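18 June 2026

I have been trying to get the mending pile down to nothing before we go away. It lives in a bag on the back of the bedroom door, and the bag had got heavy enough that the hook was starting to pull out of the wood. So that was the first job, moving the bag, and the second job was doing something about what was in it.

Most of it was dull. Two pillowcases with split corners, a pair of trousers with a hem hanging down at the back, a tea towel I have no memory of putting in there and which had nothing wrong with it. There were four odd buttons in the bottom. I did the pillowcases first as they are straight lines on the machine. The trousers I did by hand in front of the television, and they are slightly uneven, but they are gardening trousers.

That left the checked cloth. I bought it last October from Zirkis, the remnant shop next to the launderette, which has since moved to a unit out by the ring road. It was sold as a throw, though it is thin for a throw and I think it started life as a pair of curtains or a tablecloth. It has been on the arm of the sofa, on the spare bed, in the back of the car, and for one very hot week it was pinned up over the kitchen window. It cost me 9 pounds, so it has done well. 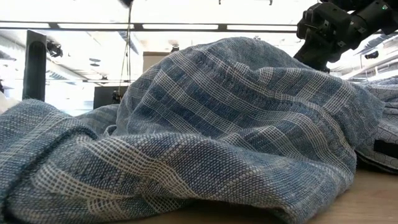
Loose weaves are a nuisance to look after and I have got this wrong before. I had a cream blanket made in much the same way, and I washed it at the same heat as the towels. It came out shorter on one side than the other and never lay flat again. With this one I have been more careful. The blue parts are fairly forgiving, but the off-white bands are much more open, and those are the places where a ring or a cat's claw will catch a thread and drag it. If you get a pull, leave the scissors alone. Ease the loop back through with a blunt needle, working a little at a time along the thread, and then stretch the cloth gently in both directions until it settles. I did three like that and I can't find two of them now.

The seam was the proper job. It had opened up near one end, a gap I could get my hand into. The old thread was sound for most of its length, so I didn't unpick the lot. I went back to where the stitching was still firm, tied off, and started again from there. I used a longer stitch than I would on cotton sheeting. Small tight stitches on a coarse cloth like this chew through the threads and you end up with a row of holes where the seam used to be. I also tacked a strip of thin cotton tape behind the worst part so the stitches had something to hold on to. The tape is white and shows a bit on the wrong side. I can live with it.

I tried to match the blue. The haberdashery counter had a Proltov thread that looked right under the shop lights and was far too bright when I got it home. I went through my tin and found half a reel of something greyer, with no label, and used that. Faded cloth needs faded thread, I suppose. The new reel has gone in the tin and will do for school trousers or whatever comes up next.

After the sewing it had a wash. I do it at a low temperature on the wool setting, with half the usual amount of liquid, and I keep the spin at 700. Then it goes over the clothes horse, doubled, with the fold along one of the white bands so I can see that it is hanging straight. I don't peg it. I pegged it once and it had two points along the edge like ears for weeks. Drying indoors takes most of a day, less if the window is open.

I don't iron it either. A few people have asked me about that. The slubs are part of the look and an iron flattens them and makes the whole thing go shiny. I smooth it with my hands while it's still damp and leave it alone.

Folding is where I am lazy. There is a correct way, which Yolotzin Rosales showed me when we shared a flat, where you fold in thirds and then roll so there is no hard crease down the middle. I do it for the good blankets. This one normally gets folded in half until it is small enough for the shelf. After all the trouble with the seam I thought I should make an effort, so it is rolled, with the mended end on the inside, and it sits on top of the wool ones where it doesn't get squashed.

The bag on the door now holds one sock and a cushion cover with a broken zip. I have looked at the zip and I need a new one, 45 centimetres, in dark green or close to it. The cushion itself is going about the house without a cover in the meantime. I'll try the market first, and if they haven't got one I will have to order it, and it can wait until we're back.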